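Gesteppte Tagesdecke waschen, ohne dass die Füllung klumpt?

Zuletzt aktualisiert: Juli
Lesezeit: 4 Minuten

Sibel Duman

Hallo zusammen! Ich habe mich in gesteppte Decken verliebt, anders kann man es nicht sagen. Angefangen hat es mit einem Erbstück meiner Großtante, inzwischen liegt auf jedem Bett in der Wohnung eine. Meine neueste ist gestreift, in Beige, Weiß und Graubraun, und ich freue mich jeden Morgen beim Bettenmachen darüber.

Jetzt muss sie aber zum ersten Mal gewaschen werden und ich traue mich nicht. Das Etikett habe ich dummerweise gleich abgeschnitten, weil es gekratzt hat. Die Füllung fühlt sich nach Polyester an, sicher bin ich mir nicht. Meine letzte Decke kam mit lauter Knubbeln in den Ecken aus der Trommel, das möchte ich nicht noch einmal erleben. Meine Maschine fasst sieben Kilo. Kalt oder 30 Grad? Schleudern ja oder nein? Und was mache ich mit den hellen Streifen, damit die nicht vergrauen?

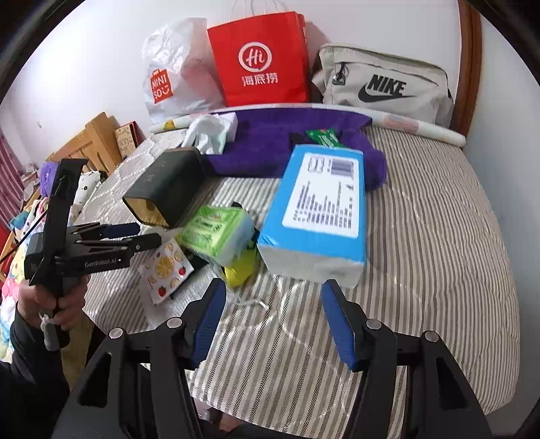

Streifen in Beige, Weiß und Graubraun auf dem Bett

Danke schon mal, ihr habt mir damals bei der Sache mit dem Rotweinfleck so toll geholfen!

Refugio Maldonado

Oh, endlich mal mein Thema! Ich nähe seit Jahren selbst Quilts und wasche sie alle zu Hause, also keine Angst, das geht wirklich gut (und danach sehen viele sogar schöner aus, weil sich der Stoff so herrlich kräuselt).

Miss zuerst nach, wie weit die Steppnähte auseinanderliegen. Bei engen Nähten kann die Füllung kaum wandern, bei handbreiten Abständen würde ich vorsichtiger sein und lieber mit der Hand in der Badewanne waschen. Dann nimmst du ein feuchtes weißes Tuch und reibst an einer unauffälligen Stelle über die dunklen Streifen. Bleibt das Tuch sauber, darf die Decke in die Maschine. Färbt es ab, nur kalt und mit zwei Farbfangtüchern!

So mache ich es:

1. Decke ausschütteln und mit der Hand einmal komplett über den Stoff streichen. Haarnadeln, Fussel, Papierchen, alles weg. Auch Kleinkram wie Socken vorher runternehmen, der wickelt sich sonst in die Falten. 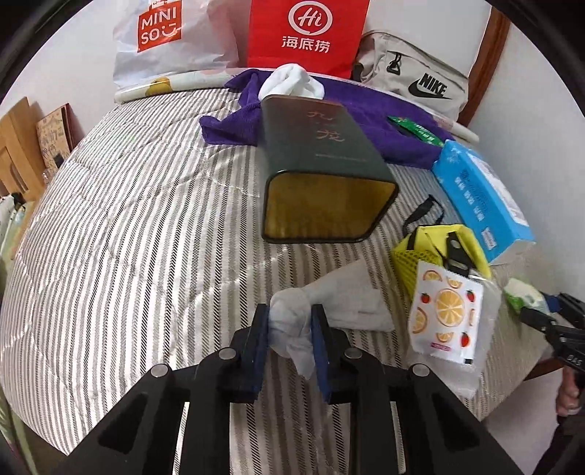 2. Locker in die Trommel legen, nicht stopfen. Zwischen Decke und Trommelrand muss noch eine Hand passen. Wenn nicht, ab in den Waschsalon an eine große Maschine.

3. Schonprogramm, 30 Grad, flüssiges Feinwaschmittel, halbe Dosis. Keinen Weichspüler! Der legt sich auf die Fasern und die Füllung verliert ihren Stand.

4. Einmal extra spülen, danach mit 400 Umdrehungen schleudern. Mehr habe ich noch nie gebraucht.

5. Flach über zwei Leinen oder einen großen Wäscheständer legen und alle paar Stunden wenden und aufklopfen. An einer einzigen Leine zieht das Gewicht alles nach unten, daher vermutlich auch deine Knubbel.

Gegen das Vergrauen hilft mir am besten, sie wirklich allein zu waschen. Viel Spaß damit, frisch gewaschene Quilts sind das Größte!

Cheng-en Lo

Trockner mit Tennisbällen, niedrigste Stufe. Fertig.

Nermin Keskin

Die Tennisbälle würde ich in saubere weiße Socken stecken, meine gelben haben einmal abgefärbt und die hellen Streifen waren dahin. Sonst bin ich ganz bei Refugio, nur beim Schleudern nicht. Meine Decke von Andden hat auch 800 Umdrehungen gut überstanden, die ist allerdings sehr eng gesteppt.

Noch ein Tipp, falls es doch klumpt: Solange die Füllung feucht ist, lässt sie sich mit den Fingern von außen auseinanderzupfen. Ich setze mich dazu aufs Sofa, mache einen Film an und arbeite mich Kästchen für Kästchen durch. Dauert ewig, aber ich habe so schon eine Decke gerettet, die meine Schwester wegwerfen wollte! Und Sibel, berichte unbedingt, wie es gelaufen ist.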